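Clarnemex 14 Portable Recital Stage Lighting Set

Greswood Performance Hire and Supply

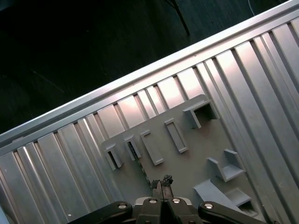 Ribbed aluminum worktable with edge rail.

The Clarnemex 14 is a lighting set for chamber music, solo recitals and spoken word programs. It is supplied to concert societies, schools and touring ensembles that perform in halls without a permanent rig. The set may be purchased outright or hired by the season.

Each set contains 14 dimmable lamps, 2 folding stands and a desktop controller. The lamps have no cooling fans and may be placed close to string players or a reader without adding noise to the performance. Colour temperature is set at the controller and is the same for every lamp in the set.

Music stand lights are not included. Customers who require them should order the Brimar clip light, which runs from the same controller and is sold singly.

Specifications
Lamps: 14
Stands: 2, folding
Controller: desktop, 17 stored settings
Total weight, packed: 287 kg
Cases: wheeled, lockable
Power: standard household outlet
Finish: matte black

Hire conditions
Season hire begins in September and includes delivery to the first venue. Transport between later venues is the responsibility of the hirer. The set must be returned in its original cases, with all cables coiled and labelled. Missing or damaged items are charged at the replacement price in force on the day of return.

Hirers must name one person who will be responsible for the set at each venue. Stands are not to be used outdoors or on a raked stage. Nothing other than the supplied lamps may be hung from them.

Installation and training
A training session is offered to all purchasers and covers assembly, focusing and the storing of settings. Sessions are led by Jamshid Asadi at the Greswood showroom. Training at the customer's own venue may be arranged for an additional fee.

Related products
Brimar clip light
Fragkou folding riser
Fragkou riser skirt, black or grey
Spare lamp for Clarnemex 14

Enquiries
Requests for quotations should be addressed to Styliani Ververidis, Performance Sales. Please state the name of the venue, the size of the stage and the number of performers. Orders received after 2 p.m. are processed on the next business day.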